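To: Residence Operations list
From: Building Standards Office, Grastine
Date: December 4, 2023
Subject: Re: Care of washbasins and polished stone floors, Tistska suites (file 1558)

Members of the list,

The Building Standards Office thanks the subscribers who commented on the November message concerning the washbasins and stone floors at Tistska. The original is quoted in the section below for the convenience of those who joined the list after it was sent. The present message replaces the interim guidance and should be filed with the suite binders.

On November's interim guidance, the Office wrote:

> Several floor supervisors have asked which product is to be used on
> the washbasins and which on the marble, and whether the two may be
> the same. The binders currently give different answers depending on
> the year in which the page was printed. Pending a proper review,
> please use the Judow neutral cleaner on both surfaces, applied to a
> cloth and never directly to the stone. Please do not use descaler on
> basins until further notice.
>
> Supervisors are also asked to report the following for each suite:
>
> - the items normally left on the basin ledge
> - any dulling or ring marks on the floor near the basin
> - any looseness at the base of the faucet
>
> Replies may be sent to the list or directly to the Office.

Replies were received from 6 floors. They were helpful, although not all of them used the reporting form, and two dealt mainly with the question of towel rails, which is being handled under a separate file. The Office has taken the replies together with its own visits to the suites and now sets out the guidance in full.

The white basins with the broad, shallow bowl and raised rim are the ones most often mentioned. Their shape gives a good deal of flat ledge at the back, and it has become the habit in many suites to leave a spray bottle standing there between cleans. The tall curved faucet and the soap dispenser share one end of the basin, and the dispenser is frequently the item under which residue collects. Staff are reminded that black dispensers show dried soap more readily than white ones, and that the pump head should be wiped as well as the body.
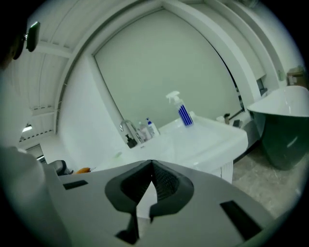
1. Washbasins

1.1 Clear the ledge before cleaning. All bottles, dispensers and small items are to be lifted off and set on a folded cloth, on the cabinet side of the room where one exists. Items are not to be set down on marble.

1.2 Apply the Judow neutral cleaner to a damp cloth and work from the back ledge forward, finishing with the bowl. The underside of the front rim should be included. It was omitted in most of the suites inspected.

1.3 Rinse with clean water and dry with a second cloth. Glossy basins left to air-dry will show spotting under bright light, and residents do report it.

1.4 Chrome faucets are to be wiped from the outlet back to the base, then buffed dry. Abrasive pads, including the white melamine type, are withdrawn from use on chrome with immediate effect.

1.5 Descaler may once again be used on basins, but only inside the bowl, only where scale is visible, and only by staff who have signed the product sheet. It must be rinsed off fully before the cloth is moved to any other surface. The earlier instruction not to use it is cancelled.

1.6 Bottles of cleaning product are not to be left on the ledge after the clean. A resident's own bottle is of course the resident's business and should be returned to the position in which it was found. Where there is any doubt about which is which, ask the resident or leave a card.

2. Cabinets beneath basins

2.1 White cabinet fronts and sides should be wiped downward with the same cloth used for the ledge, well wrung out. Standing water along the lower edge has caused swelling in three suites, all of them on the same side of the building.

2.2 Where grooves or joints run down the side of the cabinet, use the corner of the cloth. Brushes have been tried and are not recommended.

2.3 Swelling, lifting edges or loose hinges should be reported on the usual maintenance slip. Please write the suite number in full. A slip reading only "end of hall" cannot be acted upon.

3. Polished stone floors

3.1 The grey marble at Tistska is a polished stone and will be etched by acid. Vinegar, lemon-scented bathroom products and descaler are all excluded, at any dilution. Wall tile in the same suites is not affected by this rule, but supervisors may find it simpler to apply one rule throughout.

3.2 Dry-mop first, every time. Grit carried in on shoes is the main cause of the fine scratching noted in the corridor suites, 302 in particular. Outdoor footwear should be changed or covered at the suite door by staff and contractors alike. Visitors need not be asked to remove their shoes, but a mat should be offered in wet weather and throughout the winter salt season.

3.3 Damp-mop with the neutral cleaner at the strength printed on the dispenser in the supply room, changing the water for each suite. More product does not give more shine - it leaves a film, which then holds footprints and is mistaken for wear.

3.4 Spills are to be blotted, not spread. Soap drips in front of the basin are the most common spill and the easiest to overlook on a grey floor. Looking across the floor toward the light, at a low angle, will usually show them.

3.5 Buffing pads are limited to the white grade. Requests for a red pad should come to this Office before anything is ordered.

3.6 No sealing or re-polishing is to be arranged locally. Makris holds the stone contract for Tistska and will attend on request, normally within about 3 weeks.

4. Dress and footwear while working in suites

The question of dress was raised by more than one floor. The Office does not require a uniform for work in suites. Plain, clean clothing with short or close-fitting sleeves is suitable, and a T-shirt with printed lettering is acceptable. Shoes should be closed, with clean soles that do not mark. Light-coloured soles are preferred on the marble, as some black rubber soles have left scuffs that required a contractor visit. Wristbands and watches may be worn provided they are kept clear of the basin rim and of any chrome.

Anyone carrying tools or equipment across the stone should keep hold of it until a mat or cloth has been laid. Chips from dropped items cannot be repaired invisibly in a high-gloss finish. 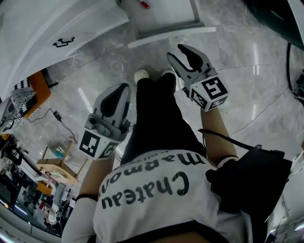
Makris has replied that the guidance on shoes is sound but that the interval between dry-mopping and damp-mopping matters more than the pad grade, and has asked that the floor be left for a few minutes after dry-mopping so that fine dust can settle and be picked up on a second pass. The Office accepts this point. The second pass is to be added to item 3.2 in the binder copy, and supervisors should write it in by hand until the printed page is issued.

Makris further asks that felt pads under stools, hampers and freestanding shelves be checked monthly. Pads that have gathered grit should be replaced and not brushed off. A supply has been left with the supply room at Tistska and may be drawn on without a requisition.

5. Matters still open

The Office has not reached a view on the following and would welcome comment from the list.

- Whether soap dispensers supplied by Grastine should be fixed to the wall when they are next replaced. Several floors are in favour. The objection is to drilling the tile, and a price for an adhesive bracket has been requested.

- Whether the neutral cleaner should be supplied in spray bottles of a single colour across all buildings. At present blue, clear and green bottles are all in circulation, and residents have bottles of their own in similar colours. A printed label may be sufficient.

- Whether basin cloths and floor cloths should be laundered separately or simply in separate bags. Current practice differs by floor.

Comments should be sent to the list with the file number, 1558, in the subject line. Subscribers replying from the digest are asked to trim the quoted text, as the archive software does not display long quotations correctly.

Replacement binder pages will be sent to floor supervisors once the three open matters have been settled. Until then a printed copy of this message, placed in front of the existing page, will be accepted at inspection.

Building Standards Office
Grastine

--
You are receiving this message as a subscriber to the Residence Operations list. To change to the digest or to leave the list, write to the list owner from your subscribed address.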